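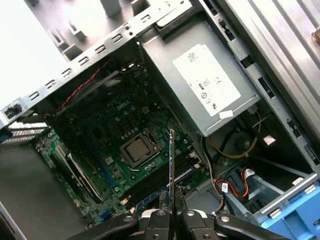 Teaching by Hand at Ornthorpe

The Ornthorpe workshop has recorded 2,843 demonstrations of computer repair work since its program began, and Jasmina Dimitrov has reviewed most of them. As training lead, she is responsible for deciding which recordings are passed on to the engineers at Skuditz and which are set aside.

Ms. Dimitrov met with us in April, between the morning and afternoon sessions. We began by asking why the group had chosen memory modules.

"They are a fair test of what a person knows without thinking about it," she said. "Anyone who has repaired computers for a living can seat a module. Ask that person to explain how hard to press, and you will get a shrug. We would like the press itself on record."

Operators at Ornthorpe work in two ways. In the first, the operator holds the gripper and moves it through the task directly. In the second, the operator sits at a separate station and guides the arm by remote control, watching the view from the wrist camera. Wulan Entili, the senior operator, was trained in both and has a clear preference.

"By hand, I can feel the edge of the slot," Ms. Entili said. "At the station I have to see it, and the fingers are often in the way of what I want to see. New operators find that very tiring. I ask them to stop after 3 poor attempts and get up from the chair."

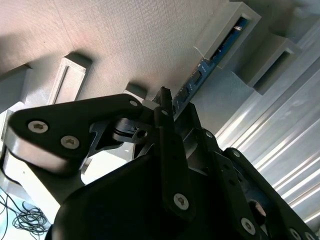

Much of the difficulty, she explained, lies in the grip. A module is thin, and if the fingers close on it at a slight angle, the error is carried all the way to the socket. Operators are told to correct the grip before they move toward the board, and to leave the correction in the recording.

Ms. Dimitrov regards those corrections as useful. "Our first 1,000 recordings were too clean," she said. "The operators repeated each motion until it looked perfect. When the trained system made a small mistake, it had never been shown how a person recovers from one."

The review rules were rewritten as a result. A recording is now rejected if the operator forces a part or if the camera view is lost. Hesitation is no longer grounds for rejection. Custov, which maintains the remote station, also changed the hand controls so that small movements are easier to hold steady.

Asked what she would like next, Ms. Entili mentioned cable connectors. Ms. Dimitrov said that work would be considered once the current set had been reviewed.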